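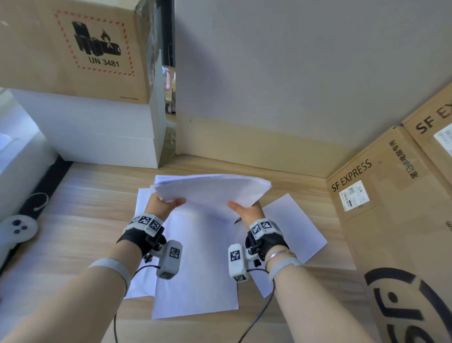

Last changed: 2019-06-02

## Does fanning a stack of paper do anything before it goes in the box?

I have loose printouts to sort, square up and pack, 852 sheets in all. A guide from Fernico says to lift each stack, bend it, and let the edges fan before tapping it straight. I tried it on one batch and saw no difference I'd swear to. Is this a real step or just something people repeat?

Asked by Emil Gruber

### Answers

**Konrad Ruchti**

It does something, but less than the guides claim. Bending the stack lets air in between the sheets so they slide when you tap the edge on the table. If yours already slide, skip it. Where it does help is with paper fresh out of a laser printer, which clings.

I'd be more suspicious of the size of your stacks. People try to square 400 sheets in one go and the middle never lines up. Take what you can hold without straining, tap the long edge, then the short edge, then lay it down. Stack the small lots crosswise until you're done.

**Hubert Tanner**

just use rubber bands

**Natnael Degefa**

Please don't use rubber bands - they bite into the edges, and after a few years they go brittle and stick. A strip of scrap paper around the stack with tape on the strip only is enough.

I also doubt the floor is a good place for this, whatever people say about having more room. Sheets spread out in a wide fan get knelt on, and you pick up grit with them.

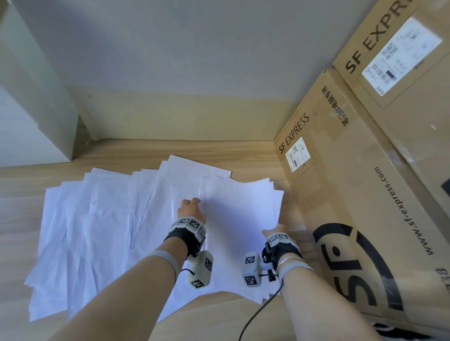 **Can I reuse a shipping box for storing paper?**

Most are fine for a few months if the bottom is taped again and the box is only filled to a weight you can lift. For anything you want to keep for years, buy an acid-free one.

### Comments

**Emil Gruber:** Tried smaller lots. Better, though I still think the fanning is mostly for show.

**Konrad Ruchti:** Fair enough. Try it on a humid day and see if you still say so.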